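The Residual

The station at Nallow ran its evaluation block from six in the evening, when the building's air handling dropped to the night setting and the cloth stopped moving on its own. The operator had proposed the change in April. It had cost one form and removed a source of error that two earlier reports had put down to the policy.

The method was simple to state. A garment was placed flat in a start pose. The policy attempted one fold. A second model, trained separately and given no access to the first, watched the same attempt and predicted at each step where the hem would be one second later. The distance between the prediction and the hem was the residual. A low residual meant the cloth had behaved the way the second model believed cloth behaved. A high residual meant it hadn't, and the attempt was flagged for reading.

Reading was the operator's job. The log held 1058 attempts. Of these, 88 were flagged.

Most of the flags were dull. A grasp took two layers where one was intended, or a waistband rolled under itself. The operator gave each a code from a table of six and moved to the next. Code 4, contact with a non-target object, was the most common, and the operator had argued to Gresadach that it shouldn't count as a failure. Gresadach funded the work and preferred a single number. The reply had been courteous and had contained a single number.
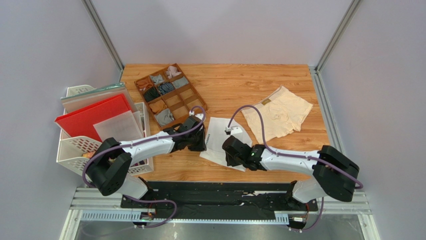
Bimanual station, Nallow. Gripper in contact with paper sheet; code 4.

The paper had its own entry in the protocol, section 2, under distractors. It was stiffer than any garment in the set and kept a crease, and the second model was bad at it in a way that could be measured. The residual rose sharply on contact and stayed up. The operator had plotted this many times and knew the shape of the curve well enough to draw it by hand.

At 8:40 the operator sorted the flagged attempts by how early the residual rose and found that one group did not fit.

In these the residual rose before contact. The gripper was still in free travel, the cloth was lying where it had been placed, and the second model was already predicting that the hem would be somewhere else. It was wrong, and the attempt was flagged for that. But the hem then went to the predicted place, late, after the fingers closed.

The operator checked the clocks. A lag between the camera stream and the joint log would produce exactly this pattern, and had done so once at Tresedton, where a draft had been circulated before anyone looked. The clocks agreed. The operator checked the cable seating on both wrists, restarted the logger, and replayed the group from raw files. The curves did not change.

What the group had in common was the garment. Every attempt in it used a printed one.

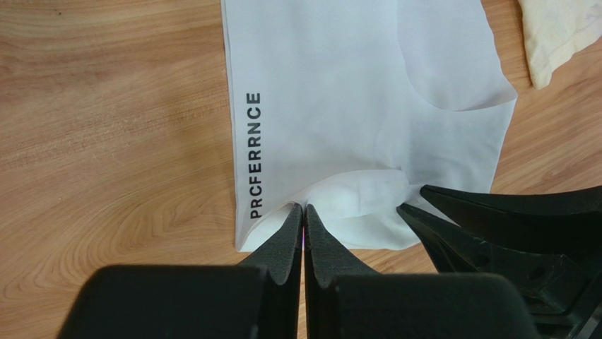

Wrist view, printed white garment, fabric gathered near the hem.

The lettering ran up the left margin and read PRCFERRNCE. The inventory listed it as printed, which was the field the form provided. The operator had handled the garment for weeks and had read the word correctly the first time and incorrectly every time since.

The explanation, when it came, took up four lines of the notebook. Print gave the second model something to track. On plain cloth it had a hem and a few shadows, and its predictions were cautious. On printed cloth it had hard black edges, and it had learned from training that when the arm approached those edges from a certain side, a gather near the hem followed. It was predicting the fold from the approach. It had the outcome right and the time wrong, and the residual could not tell one error from the other.

So the residual was two quantities added together. The operator wrote them out separately, one for place and one for time, and reran the set.

The job finished a little after midnight. With the terms split, the printed group dropped out of the place column completely and stood alone in the time column. The code 4 attempts did the reverse. The two kinds of flag had been sitting in one list since the protocol was written, under one number, and the policy had been adjusted against that list every night.

The operator considered what this did to the earlier results and made a list of the figures that would have to be withdrawn. It was longer than the list of those that could stay. Liao, the scheduling system, sent its usual prompt asking whether the station would be released for the morning block. The operator answered no and, in the reason field, which accepted forty characters, typed: metric is a sum.

Liao returned an error. The reason had to be chosen from the menu.

The operator read the menu twice, selected Maintenance, and began setting up a run on the plain garments with the old number and the new ones recorded side by side. The form asked for an expected duration. The operator left it blank, and the form accepted that.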